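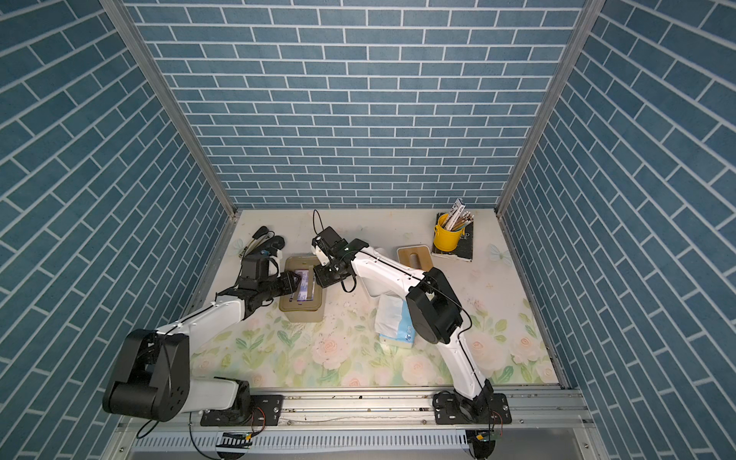 Bivholm Cross-Line Laser Level: Review After a Month of Patterned Walls

By Jummai Usman
Wednesday, September 27, 2023
10 shares | 2 comments

A plain painted wall can be out of plumb by a fair amount before the eye picks it up. A printed brick pattern is less forgiving. The grout lines give the eye a long horizontal reference, and any drift shows up where the pattern meets a ceiling, a window sill or the next wall. Hanging this kind of covering is mostly a layout job, and layout is what I bought the Bivholm for.

I used it to set out a back hallway, a laundry room and the short wall behind a stairwell. The covering was Eze printed panel in the first two spaces and ordinary pasted paper on the stairs. The comparison tool throughout was my old Ruton, a two-line unit with a manual base, along with a plumb bob and a spirit level.

What is in the box

The kit contains the level, a magnetic bracket, a target card, a soft pouch and a charging cable. There is no tripod. The base has a standard camera thread, so most light tripods will take it, but a buyer who doesn't own one should add that to the price.

The body is dense plastic with rubber at the corners. The window is recessed, which keeps fingers off the glass. The seam around the battery door was slightly proud on my unit and I took it down with fine sandpaper. It made no difference to how the door closes.

Printed instructions run to a single folded sheet. The diagrams are clear. The text explains the flashing warning properly but says very little about checking calibration, a strange omission for a measuring tool. I have set out my own method further down.

Setup and controls

A slide lock on the side releases the pendulum and turns the unit on. A button on top steps through horizontal, vertical and both. Hold the button and the line dims for use with a detector, which is sold separately and which I did not test.

The pendulum settles quickly on a solid floor. On the laundry room subfloor, which has some bounce in it, the line trembled whenever I shifted my weight. The Ruton does the same. The cure is to put the tool on the wall bracket and step away from it.

If the body is tilted past its leveling range, the lines blink. Locking the pendulum while the unit is on gives a fixed line at any angle. I used that on the stairs to follow the slope of the handrail, and it worked well. The blink continues slowly in locked mode so that the line can't be mistaken for a level one. I would keep that feature on any laser I bought from now on.

The bracket is the weak part of the kit. It grips steel studs and door frames firmly, and its height adjustment is smooth over most of the travel. Near the top the knob gets stiff, and the last bit of tightening drags the platform down by a hair. I learned to set the line a touch high and let the knob pull it into place. A better clamp would fix this, and at this price I expected one.

Line quality

The line is green. Close to the wall it is thin with sharp edges. At 10 feet it is still narrow enough to mark with a mechanical pencil without having to choose which side of the line to follow. Toward the far end of the hallway it fattens and the edges go soft, and there I marked the center and accepted the error.

Brightness is good indoors with the lights on. In the laundry room, direct afternoon sun through the window washed the line out completely on the lit patch of wall. I pulled the blind down and carried on. On glossy panel the line throws a faint second image when the unit sits at a shallow angle to the surface. Move the tool back toward the middle of the room and the ghost goes away.

Where the two lines cross, the center is a little overexposed. For a hook or a switch plate this is of no importance. For starting a pattern at an exact point, I put the target card over the cross, marked the arms on each side, and joined the marks with a straightedge.

Checking calibration

Do this before the first job and again after any drop.

Horizontal: stand the unit at one end of a long room and mark the line on the near wall and the far wall. Move it to the far end, turn it around, and adjust the height until the line passes through the far mark. Now compare the line to the near mark. The gap between them is double the error over the length of the room.

Vertical: hang a plumb bob in a doorway, let it come to rest, and line up the beam with the string at the top. Look at the bottom. If the string and the beam part company on the way down, the unit needs service.

My unit passed both checks out of the box to within the width of a pencil line. I repeated them at the end of the month, after the tool had ridden around in a truck with no case beyond the soft pouch, and could not measure a change. The Ruton, which has been dropped from a ladder more than once, now reads visibly low at the end of the hall.

There is no user adjustment on the Bivholm. If it drifts, it goes back.

In use: horizontal layout

Brick patterns have to be planned from the line people will see most. In the hallway this was the top of the baseboard, and the baseboard was not level. It dropped toward the back door by nearly half a course.

There are several ways to handle that. You can follow the baseboard and let the pattern run out at the ceiling. You can hang dead level and cut a tapered course along the floor. Or you can split the difference, which usually looks wrong in both places. I hung level and put the taper at the bottom, where a shoe rack covers the worst of it.

The laser made this decision easier to look at before any adhesive went on. I shot the level line at the height of a grout joint, taped a loose panel to it, and walked to the other end of the hall. With a spirit level I would have been drawing that line in stages and adding a small error each time I moved it along.

In use: corners

Inside corners are where patterned panel goes wrong. The joints have to meet at the same height on both walls, and few corners are square or plumb. With both lines on, I set the Bivholm back from the corner so the horizontal wrapped onto the two walls at once. One line across both surfaces removes any question of whether the marks agree.

The fan is wide enough to cover adjoining walls from a reasonable distance, but it does not reach behind the tool. For a room with pattern on all sides you have to turn the unit and pick up your earlier marks. I did this in the laundry room and closed the circuit with a mismatch too small to see after trimming. A full-circle laser would do it in a single setup, for a good deal more money.

For the vertical, strike a plumb line one panel width out from the corner less a small overlap, and hang to that. Never hang to the corner itself. A metal trim strip over the joint will hide a poor cut, though it will not hide courses that miss each other.

On the stairs

The stairwell paper had a small floral repeat with no strong horizontal, so the vertical line mattered most. The tool had to sit on a tread, with the fan thrown up the full height of the wall. The beam reached the top with no visible break and stayed readable behind the wet paper's edge while I slid each drop into place.

The difficulty was footing. The base is a little deeper than I would like for a narrow tread, and the charging port is at the rear, so it cannot be plugged in with its back to a riser.

Battery

The pack is removable and charges in the tool. With both lines on I got through a working day with breaks and charged it overnight. Runtime with one line is better, though I did not time it. There are 2 warning stages on the indicator, amber and red, and red leaves enough charge to finish a wall if you don't stop for lunch.

The pack is a proprietary shape. Wikport stocks spares, and that is where I bought the kit, at full price. Delivery was quick and the box arrived with one crushed corner and no damage inside. The Ruton takes ordinary alkaline cells that any gas station sells, and I still count that in its favor.

Complaints

The bracket knob, already mentioned. The pouch offers no real protection. The top button has no tactile click, so with gloves on I often skipped past the mode I wanted. The sheet of instructions needs a calibration section.

I would also like a bubble vial on the base. The blink tells you the tool is out of range but gives no hint about which leg of the tripod to shorten.

Who should buy it

For hanging a few pictures, this is more tool than you need. For tile, panel or any paper with a strong repeat, the line is accurate enough and fine enough to work from directly, and it holds its setting. If you already own a level with a clean line that passes the checks above, keep it and spend the money on a decent tripod.

The Ruton has gone to the shed for fence posts. The Bivholm is going onto the kitchen backsplash next, with real tile this time – I will add a note on how the window glass copes with grout dust.

2 comments
Share this review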